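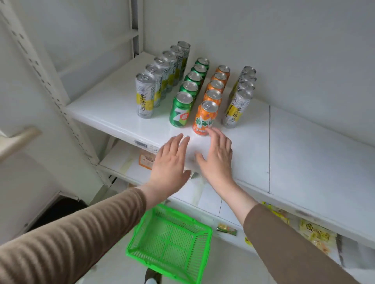 Clendham test aisle, drinks on the top shelf, as seen from the Kuster head unit.

Ullamis
Progress report to Kestness
Kuster shelf kit: review and pilot service
Reporting period: March through May

Status

The project is on plan for recording and behind plan for annotation. Spending is within the approved budget. We are not asking for a change in scope, but we are asking for one change in the order of work, set out under "Requests" near the end.

What the grant covers

Kestness is funding Ullamis to review the Kuster kit as a paid service for grocery and convenience chains that want a robot to face up and restock their own shelves. A chain rents the kit, its own staff wear it while they work, and the recordings come back to us for labeling and training. The review has to answer whether store staff can use the kit without one of our people present, and whether the recordings are good enough to train on.

The rental kit consists of the head unit, a spare battery pack, a charging dock, a tablet with the task list, and a printed setup card. We tested 2 full kits during the period.

Work done

Recording at Clendham is complete for the first block. The target was 200 hours of shelf work and we reached it on the last Monday of the block. The task list now has 25 tasks, covering facing up, restocking, rotating stock by date, picking to a basket, and pulling damaged items.

The drinks shelf at the top of this report is one of the harder setups. Tall slim cans stand on both ends of the group, with shorter, wider green and orange cans between them, lined up front to back. The front can in each row hides much of what is behind it, so the depth of a row has to be worked out from the lids. The shelf and the back wall are both white. Silver lids against that background gave us the weakest depth readings of any product group, and we have moved this setup into the standard acceptance test for the kit.

Snack packets on the lower shelves were easier to detect and harder to label. Soft bags change shape when touched and the annotators disagreed on where the edges were. The labeling guide has been rewritten for bags and the affected clips are being redone.

Findings on the kit

Fit. The head unit stays level on most wearers after one adjustment. Wearers with glasses took longer to get the front pad right. The supplier has sent a thinner pad, which we have on order for both kits.

Field of view. With the wearer upright, the view takes in the top shelf, both hands, and a good part of the shelf below. It also takes in a basket held at waist height, which matters for the picking tasks. The bottom shelf is only covered when the wearer crouches. The setup card now says so.

Hand tracking. Tracking is reliable when the palms face down and the fingers are spread. It is less reliable when a hand is wrapped around a can and the fingertips go out of view. Long sleeves have made no difference that we can measure. Gloves have, and tasks that call for gloves are off the list until the tracker is updated.

Battery. One pack does not last a full shift. Staff changed packs at the midday break and lost no recordings by doing so. The dock light is hard to read from a distance and twice a pack was taken off charge too early.

Tablet. The task list is the weakest part of the kit. It logs the wearer out when the screen sleeps, and the next clip is then saved without a task name. We found 7 sessions affected. All were matched to their tasks by hand from the schedule. The supplier has accepted this as a fault and a fix is due in the next release.

Use without our staff

In the final week the Clendham crew ran the kit from the setup card alone. Recordings from that week passed the same checks as the earlier ones, apart from a few clips that began before the lens cover was off. A reminder has been added to the tablet's start screen.

Annotation

Annotation started late. The first contractor could not meet the data handling terms and the work had to be placed again. The new contractor is working at the agreed rate, and drinks and boxed goods are finished. Bags, produce trays, and damaged items are still open. Training runs on the drinks and boxed goods sets have begun, and we have no results to report yet.

Price labels and barcodes at the shelf edge are being kept in the recordings. Two chains asked whether they could be blurred. They can, but the picking tasks lose some of their value, and we would offer it as an option at extra cost.

Risks

The tablet fix may slip. If it does, the pilot stores will use a paper log alongside the tablet.

The drinks set may need more recording if depth on the silver lids stays poor. Clendham can be rebooked at short notice and the cost is covered by the contingency line.

Requests

We ask Kestness to agree that annotation of bags be moved ahead of produce trays. The pilot chains carry very little loose produce and the bag clips will be needed first.

Next period

Finish annotation of bags and damaged items. Repeat the drinks acceptance test with the updated depth settings. Install the new tablet release on both kits when it arrives. Draft the rental price list and send it to Kestness for comment with the next report.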